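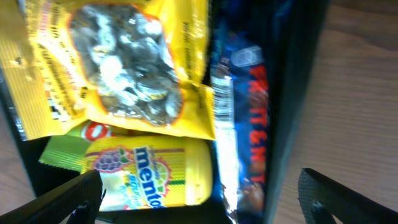
Notebook entry, October 2020
Ilingate bench, cell 2
Entered by: Dzintra Rozīte
Present: Saqib Mohmand, Wulan Mangundap

Subject: grasp selection from a mixed container, wrist view only

Purpose. To compare the two ranking methods for candidate grasps when the overhead view is withheld and the wrist camera is the only source. Method A is the existing depth-based ranking. Method B is the ranking proposed by Edgars Ķēniņš, in which each candidate is also scored on how consistent the surface appears across several short approach views.

Materials. Black open container, packaged sweets and snacks, brown wooden surface. The set includes a yellow bag with a transparent window, a mentos container, a dark blue wrapper, and a green packet. The green packet was assigned as the occluded target. It lies mostly under the yellow bag, between the bag and the mentos container, with one ridged end showing at the left.

Procedure. Each method was given 90 attempts. The container was repacked by hand after every 30 attempts, and its angle to the edge of the work surface was changed at the same time. The approach speed, closing force and retreat height were the same for both methods. An attempt was counted as successful if the item was lifted clear of the container wall and held for 12 seconds. Lifting two items together was counted as a failure under both methods.

Results. Method A failed most often on the yellow bag. The glare on the window and the creased plastic beside it leave holes in the depth data, and the ranking then favors the borders of those holes as if they were graspable edges. Method B moved most of these candidates toward the crimped seal. The seal is a usable grasp, but it lies close to the container wall, and in several attempts the outer finger touched the wall before closing.

The mentos container was handled well by both methods when the approach was across its length. Approaches from the end were poor. The smooth end section gave little hold, and the item turned between the pads. Mr. Mohmand proposes a penalty for end approaches on rounded items. I have no objection, provided it is tested separately.

The dark blue wrapper stands against the inside wall, and neither method found a reliable grasp there. Method B selected the crinkled foil end more often than expected. Ms. Mangundap attributes this to reflections that happened to agree between views. This should be checked against the stored approach views before it is written up.

For the green packet, Method B more often chose to clear the bag first. Method A tended to reach for the exposed end directly and drag the bag with it.

Deviations. Attempts 31 to 34 under Method A were run with the old closing force and have been repeated. The first versions are kept in the log and marked void.

Open items.
Wall clearance term for seal grasps: Ķēniņš.
Review of foil selections: Mangundap.
Pad wear to be measured before the next series; Ojārs Siliņa has the gauge.
The 500-attempt series on the Kovska set remains planned for November. The settings are to be frozen before it begins, and no further changes to the ranking weights will be accepted after that point without a new entry in this notebook.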